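Brollel Building Services — Operations Group
Minutes of the August meeting

Opened 4:30 p.m., Grosdale office, upstairs room. Sudheer Bhat in the chair. Apologies from the night supervisor and from Kulkarni Laundry. Minutes of the previous meeting were accepted with one correction: the floor pads were ordered in July and have been received.

1. Matters arising
The second key for the Grosdale supply closet still hasn't been cut. Carried over.

2. Can machines take on any of the apartment turnovers yet?
Sudheer reported on his visit to Flondent, who are developing a two-armed machine for household chores. He went in doubtful and came back a little less so. Their chore list has 169 entries, from wiping a counter to making a bed. Flondent consider 18 of them ready to try in a real home with a person present. Picking up items from the floor is on the short list. Bathrooms are not, and neither is anything involving a ladder.

The floor scrubber at the Kulkarni site was raised as a comparison. It does the long aisles well and is left parked whenever pallets are out. Two members felt an apartment would be worse, with chairs, doors and rugs in different places every time.

Sudheer said much of Flondent's practice is done in simulated rooms, where a layout can be changed quickly and nothing gets broken. He put one of their simulated views on the screen, taken from the machine's head, and it was discussed at some length.

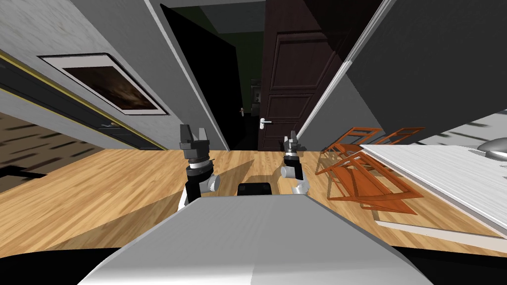

The crew leads' main question was speed. Flondent gave 30 minutes for tidying a living room that one of our people does in eight. Sudheer's view was that slow is acceptable in an empty unit overnight — but only if the work doesn't need redoing in the morning. Flondent could not give a figure for that.

Cost was discussed. Flondent quoted $900 a month for a trial unit, support included. The group did not want to commit before seeing a full turnover done from start to finish.

Agreed: no trial this year. Sudheer to ask Flondent for an uncut recording of one complete room, and for their terms on damage to tenants' property.

3. Supplies
Microfiber cloths are going missing between sites again. Each crew to have its own color from next month. Glass cleaner stays with the present supplier.

4. Any other business
The van's rear door is sticking — booked in for repair. Parking at Grosdale is to be raised with the landlord.

Closed 5:45 p.m. Next meeting at the same time and place.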